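4.3 Plate color and how much people eat

The claim that warm-colored tableware makes people eat less has been repeated so often that it now turns up in canteen guidelines as settled fact. We are not convinced. Of the studies we could trace, most were run over a single meal, and several changed plate size along with plate color, so the two effects cannot be pulled apart.

Our own data do little to rescue the idea. In the Wistov canteen, 276 lunches were weighed before and after eating, with white plates in use on some days and pink or red plates on others. The difference in leftovers between the two sets was 5 grams per meal, well inside the day-to-day spread we saw with white plates alone. At Drukomow, where diners served themselves, the difference ran the other way. A reader who wanted to find an effect could pick either site and write a confident paragraph about it.

Contrast between food and plate, as proposed in the Adugna report, is a more sensible candidate, but it is hard to test outside a laboratory. Tomato sauce on a pink plate is low contrast; rice on the same plate is not, and most lunches contain both. The raters who scored contrast from photographs disagreed on 41 of the meals, and dropping those meals changed the sign of the result. We therefore report no estimate.

There is also the matter of novelty. Twenty-two diners at Wistov mentioned the new plates on their comment cards, some of them unkindly. People who notice that their plates have been swapped may well change how they eat for a day or two, whatever the color. None of the earlier studies ran long enough to rule this out, and ours, at one month (April), probably did not either.

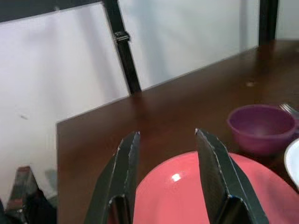
Figure 3. Salmon-pink plate with a glossy surface and curved rim.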